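### 4. Cable runs in the lounge arena

Most of our lost time came from the floor, so this section is longer than we planned. The student build for the course uses a two-arm robot with a gripper on each arm, running the Avolel task stack that the Zarine team wrote the year before. The stack assumes a clear floor. Ours had cables on it for the whole term, power plus network, and we did not want to go wireless until the arm controller stopped dropping packets (it still drops some, see Section 6).

**4.1 Setup.** The arena is one large carpeted room with a sofa area for the household tasks. Carpet tiles, streaky pattern, stripes change direction from tile to tile. Bad news for the floor segmenter, which was trained on plain floors. A black cable on dark stripes reads as more stripe. We marked start poses with tape in July and the tape confused it too, so most of that came up again.

Two views feed the detector. The head camera looks down over both grippers and gives the long view of the floor. The wrist camera is close and gets blocked a lot by the robot's own parts, depending on arm pose. We log both at the same time stamp and let the operator pick which one to label first. Labels are just three classes: cable, robot, everything else. Furniture and people both go into everything else, we ran out of time to split them.

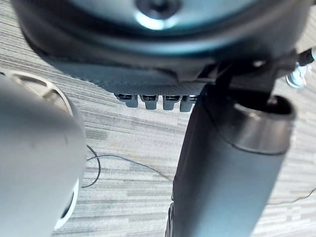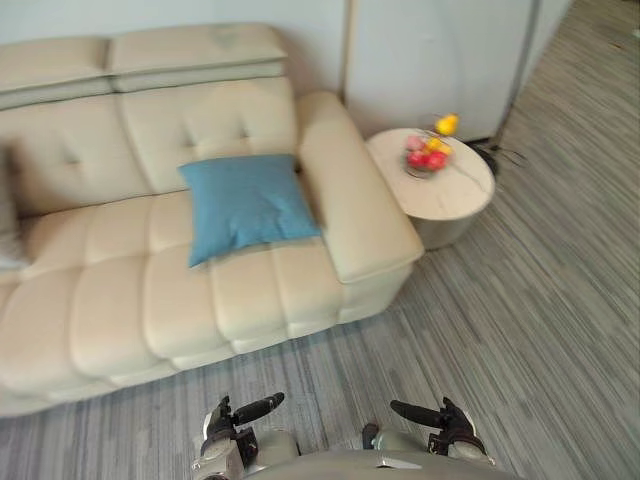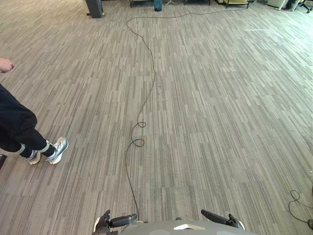

**Figure 4.** Onboard views from the arena. Each one has black cable on the striped carpet.

**4.2 Procedure.** A run is 15 minutes or until the base stops itself, whichever is first. One student drives, one walks next to the robot and keeps the cable out of the way, one logs. Before each run the cable is laid out again by hand with no pattern, loops are fine, knots are not. The walker is allowed to move cable only when the base is stopped. We broke this rule in early runs and those are not counted.

Order of tasks was fixed: cross the open floor, come up to the sofa, hold both grippers open over the carpet in front of it, then wait for the Ata planner to propose a reach to the side table. If the planner proposed a path over a cable the logger wrote it down as a flag, and the driver took over. We did not let it drive over anything.

**4.3 Results.** We kept 30 runs. The planner flagged a cable correctly in most of them but 11 ended with a takeover, and nearly all of those were near the sofa. Reason is pretty clear from the logs. Close to furniture the base turns a lot, the head view blurs, and the detector throws away thin shapes as noise. On open floor it does much better, even with loops, and the loops seem to help becuase a closed curve doesn't look like anything in the tile pattern.

The wrist view was worse than we hoped. Big parts of the robot get labeled as floor when they are out of focus, and the mask for our own arm was off by a few degrees after the gripper swap. Fixing the mask got back some frames but we have no clean before and after number. Should have saved the old calibration file – we didn't.

We also tried the Cieślak filter, a line filter from an older club project that looks for thin dark curves at any angle. Cheap, runs on the onboard computer, needs no training. It found cable the detector missed but also fired on tile seams and chair legs. Using both together and only trusting spots where they agree for 2 frames in a row cut the false stops a lot. It adds a small delay, which is ok at the speed we drive.

**4.4 Limits.** One room, one carpet, one robot. All cables were black. The walker knew the planned route, so the layouts are probaly easier than a real home would be. The reach to the side table was only scored as proposed or not proposed, the grasp itself is covered in Section 5.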